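Workshop tips from the Lellerside robot club
Cupboards, doors and shelves: what we learned about practice furniture

Our club at Lellerside is preparing for the household round of the Grasedholm student contest, where a robot must open a cupboard, do a small task with what is inside, and close the door again. We had thought that the programming would take all our time. In fact we spent many evenings with a screwdriver in the hand. I collect here the tips that helped us, because most of them are useful for any cupboard at home too.

Choose an ordinary cupboard

Do not build a special one from thick board with a giant handle. The contest rules speak of "normal household or office furniture", so the practice piece should be normal also. A low cabinet with two doors is good. It is stable, you can look at it from above, and the team can carry it from one room to another without a trolley. Take out everything heavy before you carry it and close the doors with painter's tape, otherwise they swing open on the stairs.

Check the screws before each session

A door that is opened by a person gets pulled in more or less the same way every time. A robot pulls a little to the side, or a little upwards, and the screws feel this. We tighten all of them by hand at the start, and never with the power driver, which turns too far and spoils the hole in the board. If a hole is already spoiled, put in a wooden matchstick with a drop of wood glue, break it off level, wait until next day, and drive the screw again.

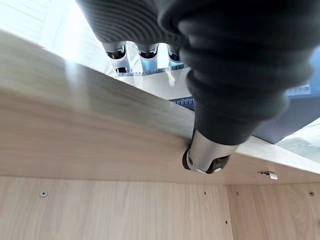 Edges are the next thing. The front edge of a board suffers more than the flat side, and when the thin strip on it starts to lift, it lifts quickly. Put a clean cotton cloth over it and go slowly along with a warm iron, then press with a block of wood until it is cold. For small rough places we use fine paper, number 2000, with almost no pressure. Coarse paper will leave a mark that you see for ever.

Adjust the hinges in the right order

With concealed hinges many people turn any screw they can find and hope. Please do it like this:

1. Close the door and look at the gap along the side. Is it wider at the top or at the bottom?
2. Open the door and find the side adjustment screw. Give it a quarter turn only, on one hinge.
3. Close and look again before you touch the other hinge.
4. Do the height last.

Write down what you turned. Our notebook has 74 lines about one pair of hinges, and this is too many, but it saved us when the door started to rub in July and we wanted to go back to an earlier setting.

Make the catch softer for beginners

If the catch is strong, the robot must pull strongly, and then the door comes with a jump. For a first-year group this is frustrating. Move the catch a little so that it holds less, or put a piece of thin felt under it. When the group can open the door 9 times one after another, take the felt away.

Mark the place of the cabinet

Carpet is kind to the knees but furniture moves on it. Put four small corners of coloured tape on the floor and return the cabinet to them after each push. On carpet tiles the seams help you too. Use tape made for textiles and take it off the same day, as the glue gets harder with time. White spirit on a cloth removes the rest, but try it first in a corner where it does not matter. 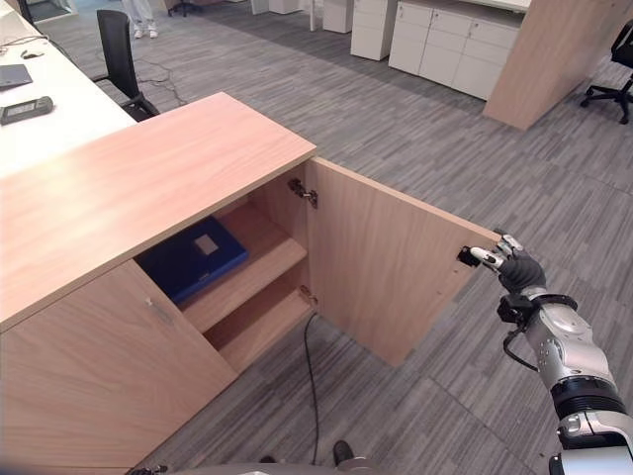 Cables deserve their own rule. Lay them behind the furniture where this is possible, and where it is not, keep them away from the path of the door. A door that goes over a cable lifts slightly, and this is bad for the lower hinge. Ekirus, our team's control program, has a slow mode that runs at one third of the usual speed, and we use it for the first three tries after anything was moved - also after cleaning.

Cleaning

A damp cloth with one drop of washing-up liquid, then a dry cloth. No polish! Polish makes the door edge slippery and the fingers lose their hold, and it takes days before it is gone. The Ghaffari cup was lost in this way by our older group, who wanted the cupboard to look nice for the judges.

Oil for a squeaking hinge: one drop, on a toothpick, and wipe. Keep the felt and the spare screws together in a jar with a lid, and write on the lid which cupboard they belong to.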